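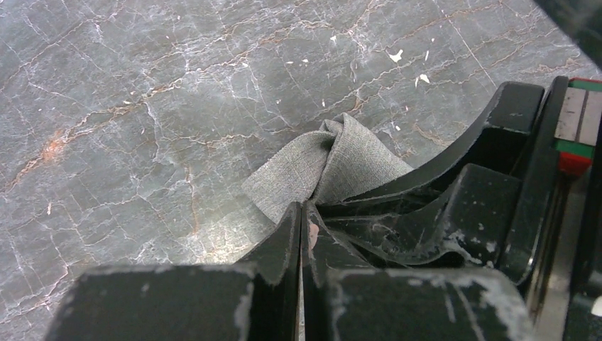 Tarkmont Institute of Design
Introduction to Interior Materials
Handout for Unit 3: Gray Surfaces, Pattern and Texture

Reading before class: course packet, Section 2. Bring the packet and your sample folder to Room 707.

1. Scope of the unit

Unit 2 dealt with hue and with the naming of strong colors. The present unit turns to gray, the color most often specified in offices, clinics, kitchens and public halls, and the one most often specified badly. Students will learn to separate three properties that are easily run together in a written specification: the lightness of a material, its undertone, and the scale of its pattern. The unit closes with the first graded exercise.

The term "gray" is used in the packet for any color of low saturation that a person with ordinary color vision would not call white, black or brown. Trade names such as slate, pewter, ash and fog have no fixed meaning. Two suppliers may use the same name for colors that do not match. A specification must always refer to a physical sample.

2. Lightness and undertone

Lightness is judged first. Place the sample flat, beside the printed gray scale, and look at both from the same distance. Do not hold the sample up to a window. Record the nearest step on the scale, and if the sample falls between two steps, record both.

Undertone is the faint hue that remains in a gray once lightness has been set aside. It may be blue, green, violet, red or yellow, and it becomes plain only in comparison. A gray that looks neutral on its own can look distinctly violet beside a warm stone. For this reason the undertone of a textile should be judged next to the hard surfaces it will be used with, under the lighting planned for the room.

A patterned or mixed material has more than one undertone. In a heathered knit, fibers of differing shades are blended in the yarn, and the eye averages them at a distance. Up close the mixture may be seen as a soft mottling. Record the average color first and the mottling second. 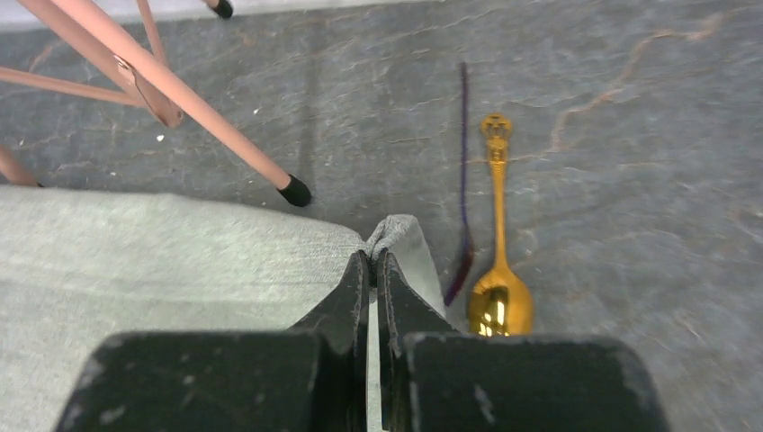

Fig. 1. Light gray knit with a fine, slightly heathered surface.

Knits and wovens of the same measured color rarely look the same in use. The loops of a knit hold small shadows, and a fold adds larger ones. Samples should therefore be viewed both flat and gathered. A flat swatch pinned to a board gives an incomplete account of any fabric that will hang, drape or be sat upon.

3. Veined patterns

Natural marble takes its veins from minerals other than the main body of the stone. The veins may be white, gray, gold, green or rust, and they may run in one clear direction or branch in many. Printed and molded surfaces imitate these effects with varying success. For the purposes of this unit, the pattern is described in the same way whatever the material, and the material itself is entered on a separate line.

A complete description of a veined surface covers the following points:

Ground: the color and lightness of the area between the veins.
Vein color: listed from most to least prominent.
Direction: the general run of the veins, or "none" if they wander.
Density: open, medium or close.
Repeat: whether the same passage of pattern can be found again elsewhere on the surface.

The last point calls for patience. Natural stone has no repeat, although two slabs cut one after the other from the same block will resemble each other closely. A printed pattern does repeat, and in a large room a short repeat can be seen from the doorway. Always ask the supplier for the repeat length in writing. 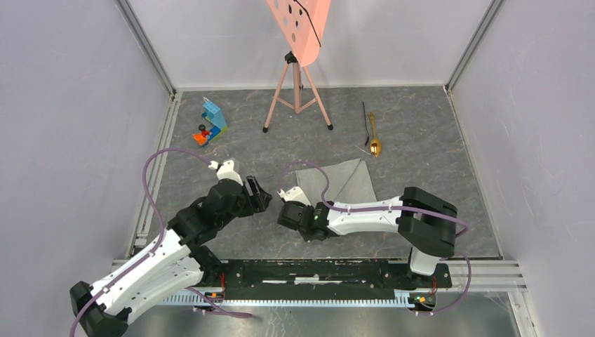

Fig. 2. Veined-stone pattern on a gray horizontal surface, with plain walls of pale lavender-gray.

4. Combining grays

Where several grays meet in one space, the general rule taught in this course is to vary either lightness or pattern strongly, and to keep undertones related. A patterned floor with plain walls is the standard case. The plain surface gives the eye a place to rest, and small differences of undertone become part of the scheme. Where two patterned surfaces must meet, one of them should be clearly larger in scale than the other.

Textiles laid over a veined ground follow the same rule. A plain cloth will show its outline clearly on a busy ground if the two differ enough in lightness. If they do not, the edge of the cloth tends to be lost - a matter of some importance in dining rooms and reception areas, and one that applies to floor mats as well.
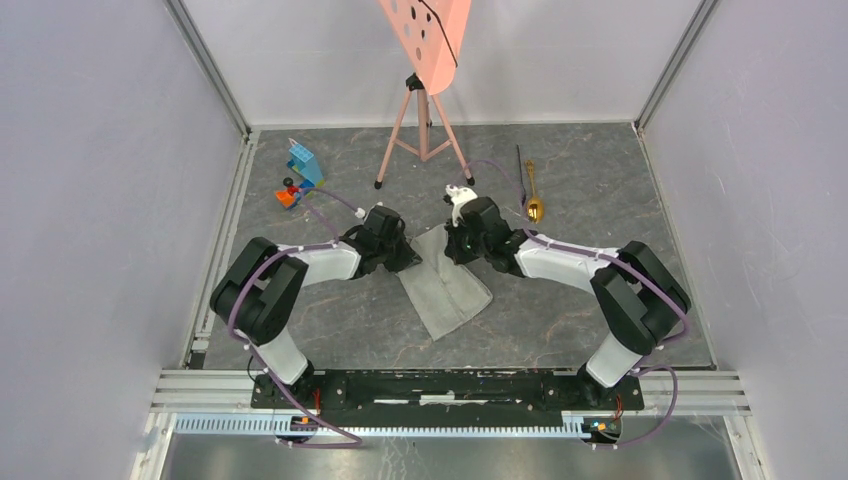 Fig. 3. Gray cloth on a dark gray, marble-patterned ground with faint tan and white veining.

5. Sample library

The Polat Collection holds 1,734 samples, arranged by material and then by lightness. Students may borrow 2 samples at a time. Textiles are kept in the flat drawers and must be returned unfolded. Stone and tile samples are heavy and should be carried one at a time with both hands. The Arnenon light booth may be reserved at the desk and is open until 5 p.m.

Samples on the Torkix shelves are for reference only and may not leave the room.

6. Exercise

Choose one veined surface and one plain textile from the library. Describe each in full, using the headings given in Section 3 for the surface. State the lightness and undertone of both, first apart and then side by side. Add one paragraph on whether the pair would suit a waiting room. Work is to be typed, with the sample numbers at the top of the first page, and placed in the course tray before the start of Unit 4.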